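Accueil Nouvelles Feuilletons Auteurs Soumettre un texte

Textes > Nouvelles > Courtes > La journée portes ouvertes

La journée portes ouvertes

Chez Fusix, on m'a donné un badge avec une faute à mon nom et un gobelet de café que je n'avais pas demandé. La visite était prévue à dix heures. À dix heures vingt, nous étions encore dans le hall, devant une maquette de l'entrepôt Moremine, à écouter une jeune femme en veste grise nous expliquer que l'avenir était à l'étage.

J'étais venue pour le journal de la vallée, qui paie mal et en retard, et qui voulait un papier « positif ». Mon rédacteur avait souligné le mot deux fois. Depuis que Moremine avait annoncé la reprise de la chaîne de tri, les gens du coin posaient des questions, et Fusix avait décidé d'y répondre avec des viennoiseries.

Nous étions sept dans l'ascenseur, moi comprise. Un élu regardait ses chaussures. Deux étudiantes parlaient de leur train. Un ancien de la fonderie Wilczyńska, reconnaissable à la casquette qu'on leur avait distribuée le dernier jour, tenait la rampe comme s'il craignait qu'on la lui reprenne.

À l'étage, l'ingénieur nous attendait près d'une table. Il avait préparé une phrase d'ouverture et il l'a dite trop vite. Le système s'appelait Starell. Starell apprenait. Starell voyait le monde par ses propres yeux, et nous allions le voir avec lui, sur l'écran du mur.

Je m'attendais à mieux, pour un regard sur le monde. Un bout de tissu gris, un disque vert, deux gros doigts noirs ouverts de part et d'autre d'une petite pièce blanche. L'image était ronde, comme par le judas d'une porte d'appartement. J'ai pensé à ma grand-mère guettant le facteur.

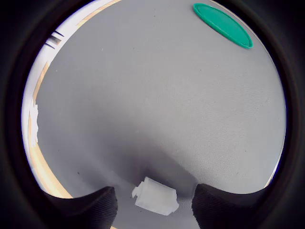

Ce que l'ancien a demandé

« Et elle sert à quoi, la petite pièce ? »

L'ingénieur a souri. Il a dit que la pièce n'avait pas d'importance, que c'était la tâche qui comptait. La pièce devait aller sur le disque. Ensuite ce serait une autre pièce, un autre disque, et puis un jour des colis, des flacons, tout ce qu'on voudrait.

« Donc elle sert à rien », a dit l'ancien.

L'élu a toussé. La jeune femme en veste grise a parlé de généralisation et d'un taux de réussite de 83 %. J'ai noté le chiffre, parce que c'est mon métier, et j'ai écrit à côté : de quoi ? Quand j'ai posé la question à voix haute, on m'a répondu que le dossier de presse contenait une annexe. Le dossier de presse ne contenait pas d'annexe. Il contenait une clé USB, un crayon et un dessin de robot qui serrait la main d'un enfant.

L'ancien s'était approché de la table, plus près que le ruban au sol ne le permettait. Il ne regardait plus l'écran. Il regardait les doigts de la pince avec l'air qu'il devait prendre autrefois devant un apprenti, la tête un peu penchée, sans hostilité.

« Chez nous, on mettait un gars devant la presse pendant deux ans avant de lui confier un moule. On lui disait pas qu'il apprenait. On lui disait qu'il était lent. »

Une des étudiantes a ri, puis elle a vu que ce n'était pas une plaisanterie.

L'ingénieur a repris son exposé. Il était gentil, je dois le dire, et je crois qu'il aimait sincèrement sa machine. Il nous a parlé des réglages, des nuits, du budget qu'il avait fallu défendre. Pendant qu'il parlait, je faisais l'inventaire de l'avenir : un tapis gris tenu aux coins par du ruban adhésif blanc, des câbles noirs qui traînaient sur le bois, encore du ruban pour tenir les câbles, et du ruban sur le bras lui-même, en pansement. Ma cuisine, le mois où j'ai refait l'électricité.
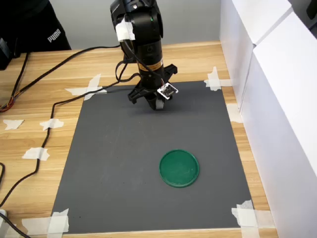

Je lui ai demandé quand tout cela arriverait chez Moremine. Il a regardé la jeune femme en veste grise, qui a répondu à sa place : en mars, pour une première phase. Une première phase de quoi, je n'ai pas su. L'ingénieur frottait une tache sur sa manche.

« Et les gens du tri ? » a dit l'ancien.

On les accompagnerait. Il y aurait des parcours. Le mot parcours est revenu plusieurs fois et, à chaque fois, l'élu hochait la tête, soulagé d'en reconnaître un.

Dans l'ascenseur du retour, personne n'a parlé. L'ancien avait pris deux croissants dans une serviette. Sur le parking, il m'a demandé ce que j'allais écrire et j'ai dit que je ne savais pas encore, qu'on attendait de moi quelque chose de positif.

« Le café était bon », a-t-il proposé.

Je l'ai mis en première ligne. Mon rédacteur l'a gardée, et il a coupé presque tout le reste.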